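Flirna Opens Orders for Prorus Two-Arm Robot Service

Drustside, 19 February 2023 - Flirna today opened orders for Prorus, a subscription service that places a two-armed robot in furnished homes, guest suites and small studios. Each subscription covers delivery, setup, training on the customer's own rooms and repairs.

The hands are the main change from the earlier model, Magyar. Each has jointed black fingers, a thumb and a palm with a dotted surface for grip. 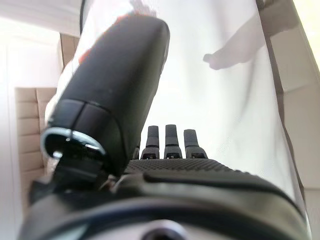 Prorus hand with its fingers upright, near stacked cardboard boxes.

"Customers asked us for help with clothes and bedding before anything else," said Nayeli Carrillo, head of product at Flirna. "So that is where we put our training hours."
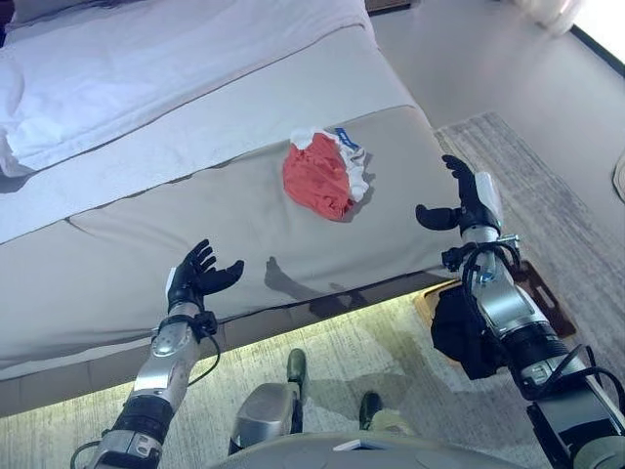 Both arms extended toward a bed, one reaching for a garment at its foot.

The service starts at $944 a month on an 18-month term. A setup crew spends five days on site, and the customer picks up to 25 tasks from the Prorus list - more can be added later for a fee.

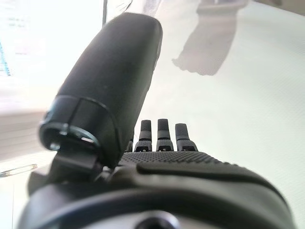 Can the hands be replaced without sending the robot back?
A Flirna technician swaps them at the customer's address, and the visit is included in the monthly price.

Camera views from the hands are available to the customer during setup. Recording is off by default.

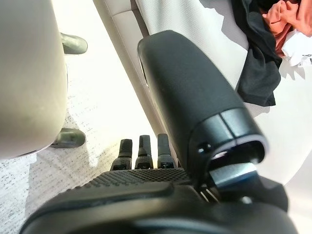 View along the palm, with raised dots on the grip pad and three fingers standing behind it.

First deliveries are planned for October, starting with addresses in Drustside. Magyar owners can move to Prorus at any point in their term and keep their current rate until it ends.

Press contact: Natalia Serrano, Flirna, Drustside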